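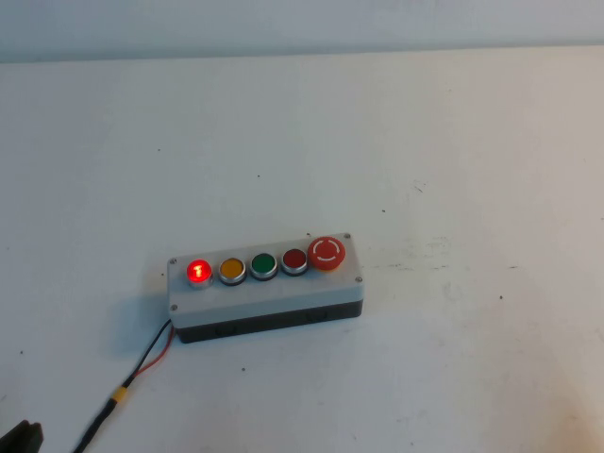 Week 4: Teaching by Remote Control, the Button Box Task

Today we get to drive! Last time you moved the arm by hand and felt how heavy the wrist joint is. From now on you sit at the leader arm, and the robot copies you.

The task sounds tiny: reach the box, press the green button, back off. Try it once and you'll see why I love it. The buttons are flush with their metal rings, so a press that lands a little off center hits the ring and stops there. Green sits in the middle of the row with yellow on one side and dark red on the other, and a sloppy approach finds the wrong one very quickly.

Before you record
Put the box down at a slight angle, and change the angle between demos. If it always sits square to the table, the policy learns one spot on the table and very little about buttons.
Keep the cable off to the left.
The big red mushroom button on the box is part of the task setup. The stop for the arm is the one by your chair. Please learn which is which!

While you record
Come down slowly, pause just over the button, then press. Short pauses are fine, long ones teach the robot to dawdle (we threw out 34 demos in April for this).
If you miss, keep going and fix it. Recoveries are gold.

Each pair records 64 demos. Added to Nele Harms's set, that gives us 330 to train on.

Reading: Chun-yin Yau's notes on leader arms, the part on wrist drift. Bring one question.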